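Tasier Shared Offices — Kitchen, Trash and Recycling FAQ

Last updated 2018-03-13. Please read before emailing the front desk, most of it is covered.
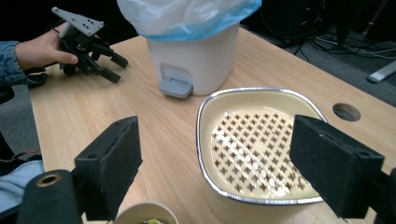

Questions are in the order we get them, more or less. If you're on the Varerus side of the building some of this is different, see near the bottom.

What goes in the regular trash?

Food-soiled paper, napkins, chip bags, plastic wrap, straws, coffee pods, broken pens. Tea bags with the staple. Anything you aren't sure about. One wrong item in the recycling can get the whole bag refused, so when in doubt, trash.

What goes in recycling?

Clean paper, flattened cardboard, cans, glass bottles, plastic bottles and tubs. Rinse them. A quick rinse is fine, doesn't have to be spotless. Lids back on bottles please, loose lids fall through the sorting screens.

Pizza boxes?

Tear it. Clean lid in recycling, greasy bottom in trash. Whole box in trash if you're in a hurry.

Do you take compost?

Not right now. We had a trial in November and the pickup company stopped serving our street. We're asking around for another one. Until then food scraps go in the regular trash, tied up if they're wet.

Can I bring my own compost container?

Yes if it has a lid and goes home with you every night. Not over the weekend. We've had fruit flies before and it took weeks to get rid of them.

How often is the trash emptied?

Kitchens — every evening after 6. Private offices — twice a week. Restrooms — morning and evening. Meeting rooms are checked at the end of the day but if you had lunch brought in, please carry the leftovers to the kitchen yourself.

My office bin wasn't emptied. Why?

Usually one of these:
Door was locked and we don't have your key on file
Bin was under the desk behind bags or cables
There was something on the floor next to it and the cleaners couldn't tell if it was trash

Cleaners are told to take only what is inside a bin. If you want a box gone, write TRASH on it. Big letters. They will not guess.

Where do I get more liners?

Supply closet by the copier, second shelf. Small rolls are for offices, large ones for the kitchens. Take what you need for the week, not the whole roll. The closet is restocked once a month and if it's empty before then we have to buy them at retail price, and that comes out of the coffee budget. Yes really.

The liner keeps sliding down into the bin. Help?

Wrong size, most of the time. Fold the top over the rim a good few inches and tie a small knot in the slack at the back. Push the air out from the bottom before you put anything in. If it still slips, ask us for the next size up.

The pedal on our bin is stuck.

Check for a bag caught in the hinge first. Then check there's nothing wedged under the pedal. If it's neither, send us the room number and we'll swap it. Please don't force it, the inside rod bends and then the lid never closes again.

Can I get a bigger bin for my office?

One size for single rooms, sorry. Team rooms with 10 or more desks can ask for a second one at no charge. Fill in the Lesix form (same one you use for keys and parking).

It smells. What do I do?

Tell us the same day. Meanwhile: tie the bag, take it to the kitchen, put in a fresh one. A spoonful of baking soda in the bottom of the bin helps. Please do not spray air freshner in the hallway, we have tenants with asthma and the vents carry it everywhere.

What about old electronics, batteries, ink?

Never in the trash or recycling. Batteries go in the jar at the front desk, tape over the ends if they're lithium. Ink and toner — leave it in the original box by the copier. Laptops, monitors, printers: we do a pickup twice a year, email will go out. If you can't wait, the city drop-off takes them free with proof of address.

Can I throw out furniture?

Not in our dumpster. A chair or a small shelf costs 24 dollars to have hauled away, desks and sofas are 70. Post it on the tenant board first, things go fast there. Do not leave it in the stairwell. That is a fire code problem and the building gets the fine, then you get the fine.

Where do I put confidential paper?

Locked gray box in the mail room. Slot is thin so feed it a few sheets at a time. Staples are OK, binder clips are not. It's shredded on site every other week. If you dropped something in by mistake, call right away, we can open it but only with two staff there.

Who cleans the microwave?

Everyone wipes it after use. The cleaners do the inside properly once a week but they are not there for your soup. Cover your food. Same with the sink — no dishes overnight. Anything left in it goes in the "lost mugs" crate and then after a month to donation.

And the fridge?

Cleared out on the last working day of each month, at 4. Anything without a name and date gets tossed, container too. We do put a note on the door the day before. No refunds on tupperware.

I'm on the Varerus side, is it the same?

Same sorting rules. Different cleaning company, they come in the morning before 7. Your supply closet is next to the elevator. Fridge clear-out is the same day.

What about events on the Toma terrace?

Whoever books it takes the trash down. Bags are in the cabinet by the door. Glass seperately. If the terrace is left messy there's a cleaning charge, see your booking email for the amount.

Who do I contact?

Front desk, extension 421, or the Lesix form. The form is faster for anything that isn't leaking. Include the room number — we get a lot of messages that just say "our bin" and then we have to write back and ask.

Spills or broken glass, call. Don't email.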